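Sharing a repair bench with the arm
Last updated: 29 April 2025
By Mwende Nyanda

At Janthorpe we now open old desktop computers together with an arm. Before you start, check the screws on the gripper and keep your sleeves clear.
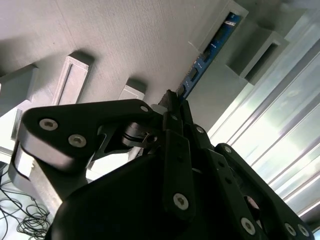
Agree with your partner who holds the stop button. Change over after two hours.

Next, look at the cables near the memory slots. Move them by hand if the fingers could catch them.
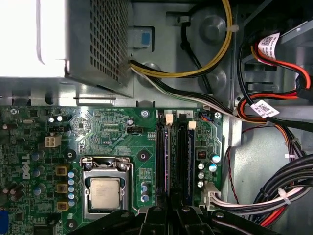

Swai asks if we still learn the trade this way. I think yes, but plan four hand repairs each month.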